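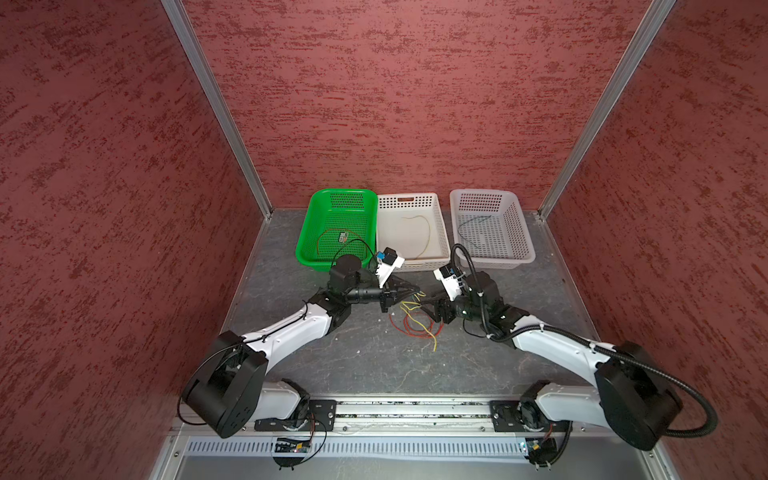

Friday, November 22, 2024
Kedis cell, wire sorting, bimanual teleop
Operator: Renato Samonte. Notes: me.

Task as written on the sheet: pull wires from the tangle between the grippers, one color per basket. Red goes left (green basket), yellow goes middle, dark gray goes right. Baskets stay against the back wall. Episode ends when the floor is clear and both grippers are back at the front of the baskets, or at 90 s, whichever is first.

110 episodes recorded, 73 kept. Running total for the task is 851 after today's batch is merged. Merge not done yet, see the end.

Setup

Same camera mounts on both wrists as last session. Gripper torque limit lowered one notch on the left after Renato reported it biting into insulation. Right unchanged, so the two sides do not match, and this has to go in the episode metadata. Simiyu has a free text field for it. I filled it in for the whole batch.

Home pose moved inward. The grippers now start with tips close together over the middle of the floor. The old pose wasted the first few seconds on approach and the Bimberg policy had learned to dawdle there. Not proven that the pose was the cause. Check against the next training run.

Tangle prep: red and yellow mixed by hand, dropped from palm height, no arranging. Gray is placed in the right basket before the start on red/yellow episodes so the policy sees a nonempty basket there. Log those under "two color."

What got thrown out

Most rejects were dropped wires that landed behind the wrist where neither wrist camera could see them. Renato can find them by looking at the cell directly, which the policy can't do, so I don't want the recovery in the set.

Second group: both arms pulling on the same loop. It does separate the wires sometimes, but the follower current on the left spikes and the joint trace goes ragged. Kept a few where the pull was slow. Tagged "two-hand pull."

Remainder were timeouts. One had a Simiyu dropout on the overhead stream and was unusable anyway.

Off-color pieces

Short scraps come away stuck to longer wires and end up in the wrong basket. A short yellow in the green basket is the usual form, with the rest of the yellow correctly in the middle. Red is easier to isolate late in the episode, when there is a single piece left on the floor and the arms have room.

I had been rejecting any episode with a scrap in the wrong basket. Renato's view is that we should keep those where the operator goes back and moves the scrap, and reject the rest. Agreed. Rule applies from now on, no relabeling of older batches.

Thin black cable near the green basket: it shows up against the basket in some views and the color labeler picks it up as dark gray. Masked by hand in the episodes where it happened. Needs a proper fix in the labeler, or better strain relief at the left wrist. 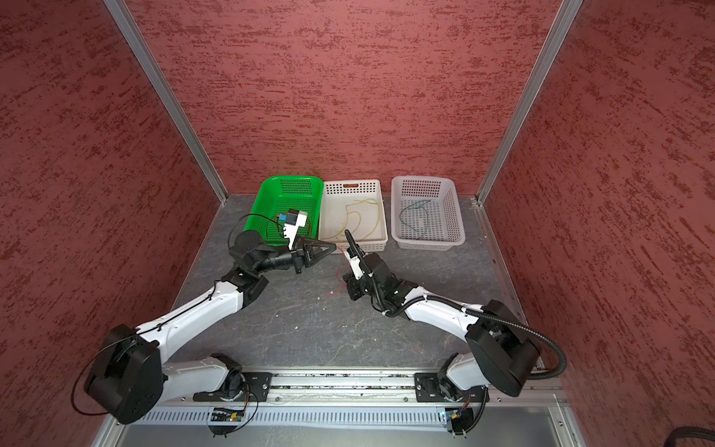 To do

Merge kept episodes to Burorgate and confirm the total reads 851. The sync skipped the last folder once in February and the count was short for a week before anyone looked.

Set right torque limit to match left, or put left back. Decide before the next session, not during it.

Cut new yellow wires, all one length. The short scraps come from old stock that has been trimmed too many times. Do not throw the scraps away, keep them in a bag for a separate "short piece" batch.

Wipe the floor panel and clean out the rail channel.

Ask Renato for a few episodes with the right arm leading. He starts with the left almost every time and the set is lopsided.

Check whether the gray wire in the right basket needs to be re-laid between episodes. I left it alone for long stretches today and the policy may key on its shape.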